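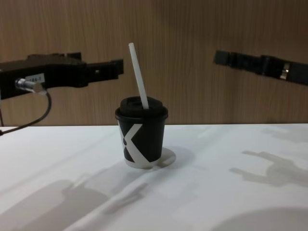 FUSTWOOD, October

I changed money at the counter on Hattar Street last month and lost more on it than I spent on lunch all week. It was my own fault, sort of. My sister's family lives in Birnari, I was flying out to see them, and I did what I always do - I waited until the last minute and then stood in line with my passport like it was 1995.

The board in the window had two prices for every currency, one for buying and one for selling, and the gap between them was wide enough to park in. No commission, said the sign. Well, sure! Who needs a commission when the rate does all the work? I handed over my dollars, and if I'd turned right back and sold the same bills to the same clerk, I would have been out 287 in local money before I got my wallet shut.

Here's my gripe. I don't mind paying for a service. Somebody has to rent the shop, guard the cash and sit behind the glass, and that costs money. What I mind is having to do long division at a counter with six people behind me to find out what I'm paying. Put the cost on the receipt, in plain dollars, next to the total. My phone company manages it, and my phone company can't manage much.

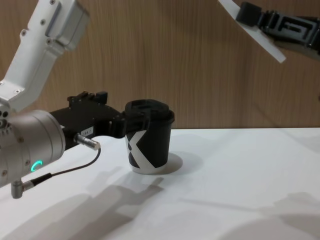 My friend Fouad Rawashdeh thinks I'm being precious about this. He worked the window at Culetti for 20 years (he still calls customers "passports") and says people would see the number, get mad, and go change their money with a guy in a parking lot. He may be right about a few of them. But I think most of us would grumble, pay it, and next time look around a little before we pick a window. And wouldn't that be good for the windows with decent rates?

He also says the rate moves all day, so any figure they print is old by dinner. Fine, but the receipt gets printed at one moment, with one rate on it. They know what the mid price was at that moment, because they set their own price off it.

The people who get hit worst aren't vacationers like me anyway. They're the ones sending a piece of every paycheck home. When I got to Birnari my brother-in-law showed me two transfers from his cousin, same amount sent, a few hours apart, through different shops. One paid out 1,499 and the other 1,151. Neither slip had a word on it about where the difference went. That's groceries, or a good part of the rent, and the cousin had picked the second shop since it was closer to the bus.

So I'd like a rule, a short one. If you sell currency, you print the markup. I've written to my state rep about it and so far I have a very nice form letter.

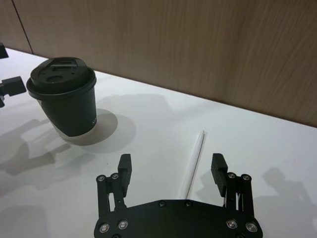

Gripper with its two fingers open.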